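Introduction to Recreational Sport, handout for session 7
Taking part without being sporty: scoring and helping at club volleyball

Notes by Þórey Þorgeirsson

These notes cover what was said in the session, plus the parts we ran out of time for. Bring them to the hall visit in May. You won't need kit, but wear shoes that don't mark the floor.

1. Who turns up

The course survey went to 166 people who had joined the Rodby leisure scheme, and 156 sent it back. Most said they had played some team sport at school and stopped when they left. Very few gave cost as the reason. The usual answers were that they weren't picked, didn't like being watched, or never learned the rules properly. Keep this in mind when you read the Hafstein chapter, which assumes everyone stops because of work and children.

2. What a beginner needs to know

Six players a side on court. The ball may be touched up to three times before it goes back over the net, and a block doesn't count as one of them. The same player can't hit it twice running, except after a block. A point is scored on every rally, whoever served.

Rotation is where most new players get lost. When your side wins the serve back, everyone moves one place clockwise, and the player arriving at back right serves. If your side keeps the serve, nobody moves. Learn this by walking it through without a ball. At Rodby we do it at the start of every beginners' evening and it takes a few minutes.

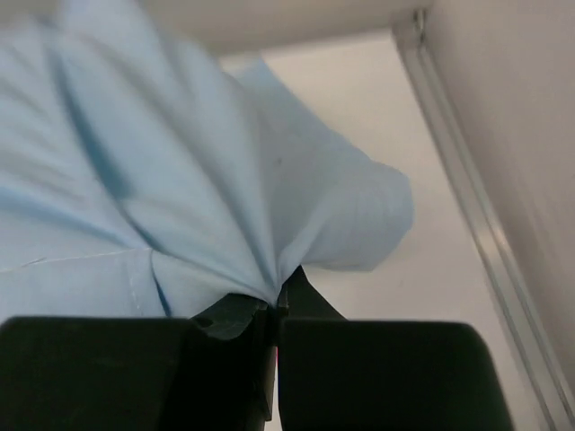
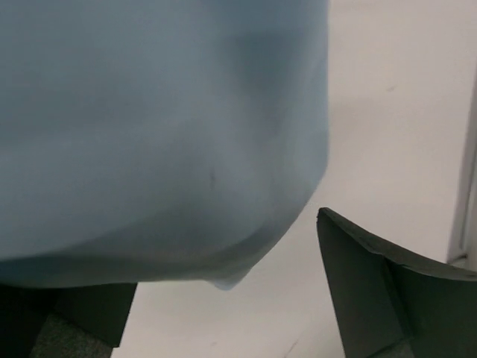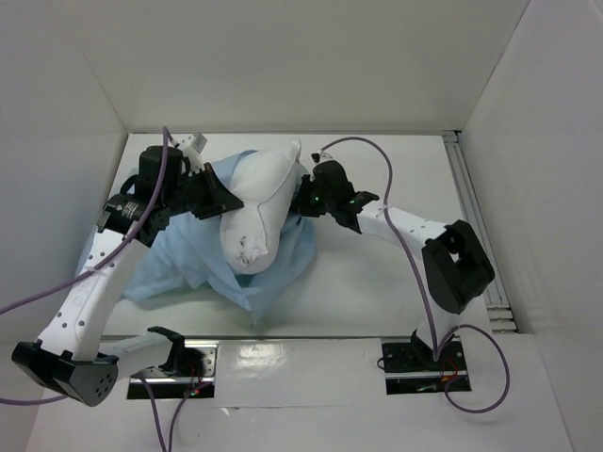 Light blue cloth in all three; the white pillow is in the last.

3. Scoring

The scorer sits opposite the first referee and does four things: records the serving order, marks each point, notes time-outs and substitutions, and tells the second referee if the wrong player is about to serve. You don't have to judge whether a ball was in or out. If you miss a point, say so at once. Don't guess and hope it evens out.

Sets go to 25, with a lead of two. A deciding fifth set goes to 15, also with a lead of two. Many social leagues play best of 3 sets to save hall time, so check the local sheet first.

4. For discussion

Is somebody who scores every week taking part in sport? Temitope Ekpo argued in the session that they are, and that clubs lose people by treating the table as a job for whoever is injured. The opposite view was that it is closer to office work. Write half a page on either side. Use your own experience if you have any, including bad experience at school.

5. Reading

Hafstein, chapter on leaving sport. The Rodby beginners' sheet, both sides. The Traltex article is optional and fairly dry.

Comments

Temitope Ekpo: Should the half page be handed in before the hall visit or at it?

Þórey Þorgeirsson: At it, please. Paper is fine.

M.: In section 2, does the libero rotate like everyone else? Ours seemed to come and go as she liked.

Þórey Þorgeirsson: She replaces a back-row player and comes off before she would reach the front. I left it out of the beginners' part on purpose. We'll cover it at the hall.

Rodby course notes | Contact the course office | © Rakton Adult Learning | Back to top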